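Chapter 5
Feeding a Crowd: Baking for Fairs, Fêtes and Village Halls

I came to this subject by way of scones. My first stall was at the Luvstead summer fair, and I turned up with two kinds of jam, no tongs and a tin of change I'd left at home (I drove back for it!). I sold out before lunch and spent the afternoon wishing I'd made twice as many. If you've only ever baked for your own table, this chapter is where the sums get bigger.

We start with scaling up. A scone recipe that makes 10 doesn't simply stretch to make ten times that, and you'll see why when we get to raising agents and oven space. After that comes keeping and carrying – what goes in tins, what goes in baskets, what wants a cloth over it and what goes soggy under one.
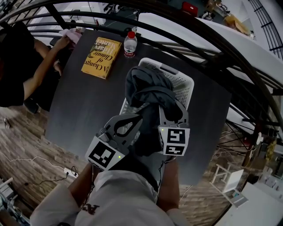 Fig. 5.1 A dark grey cloth draped over a white plastic basket.

Pricing comes next, and I'll admit it's the part I used to skip. At Breltstead I once charged so little for a lemon drizzle that I lost money on every slice, and I was so pleased with the queue that I didn't notice until the evening. We'll work through a full set of costs from a stall at Selden that took almost 712 pounds over the weekend, flour and pitch fee included.

You'll need the conversion tables from Chapter 2 for the exercises, so keep a finger in that page. Have a pencil handy too, and a recipe of your own that you know well – a plain one is best. We'll begin by weighing everything in it, eggs and all.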